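Chapter 5
Changing the Head Coach: Appointment, Handover and the First Season

Chapter aims

After reading this chapter, students should be able to describe the usual steps by which a professional soccer club appoints a head coach, to identify the duties of the club during a handover, and to assess a coach's first season using more than the league table.

5.1 Introduction

The head coach holds the most visible post in a professional club and often the least secure. A change of coach affects the playing squad, the medical and scouting staff, the academy, and the club's dealings with sponsors and supporters. Clubs that plan for such a change before it is needed tend to keep more of their staff and spend less on ending contracts early.

Chapter 4 dealt with the legal form of the coaching contract. The present chapter turns to the work that surrounds it. It follows one club, Pondach, from the departure of its coach in December to the end of the following season, and compares it with Buvel, a club of similar size that promoted its assistant coach from within.

5.2 The sources used in this chapter

Much of the discussion draws on the handover records kept by Noreen Hayat during her time as director of football at Pondach. The records run to 809 pages and include training plans, letters to agents, minutes of board meetings and notes on 40 players. Students are asked to read the extracts in the appendix before attempting the written work. Other reading for the course is listed by chapter at the end of the volume. 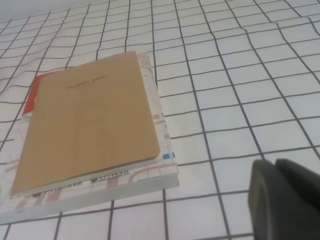
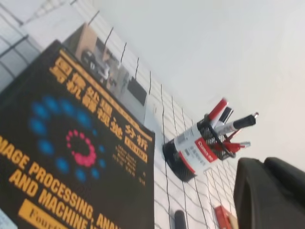

Figure 5.1 Books on a gridded surface.

5.3 Key terms

Caretaker coach. A member of staff placed in charge of the first team for a limited period, normally without a change to his or her permanent contract.

Handover period. The time between the signing of a new coach and the first competitive match under that coach. At Pondach this period lasted nine days. At Buvel there was none, as the assistant took charge of a match on the evening of his appointment.

Returning coach. A coach who is appointed for a second time by the same club. Such appointments raise particular questions about expectations and are treated separately in Section 5.6.

5.4 The decision to make a change

Boards seldom act on a single result. In the Pondach case, the minutes show that the matter was first raised after a home defeat to Xenos, set aside for two meetings, and raised again when the club fell into the bottom four. The board then asked for a written report on injuries, attendance and the use of academy players. The report was short, and two of its three sections concerned matters outside the coach's control. The board nevertheless voted to end the contract, and the search for a successor began the next morning with a list of names drawn up the previous summer.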